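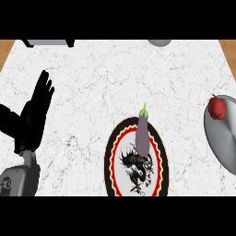 Marble tabletop with gray and black veining.

I paid for 90 days of Purkance, the job-search planner from Voltero, after my contract ended in October. The pitch is that 14 short lessons will get you from "stuck" to "hired." I had doubts going in and still have most of them.

The resume checker flagged "managed" as a weak verb, then used it in its own sample. The interview drills are fine if you've never had an interview. I did like the salary worksheet, and it got me to ask for more on a call I would have fumbled.

Three of the lessons are ads for the coaching upgrade. Canceling took two emails.

Get it on sale, or borrow a decent career book from the library first. 3 out of 5.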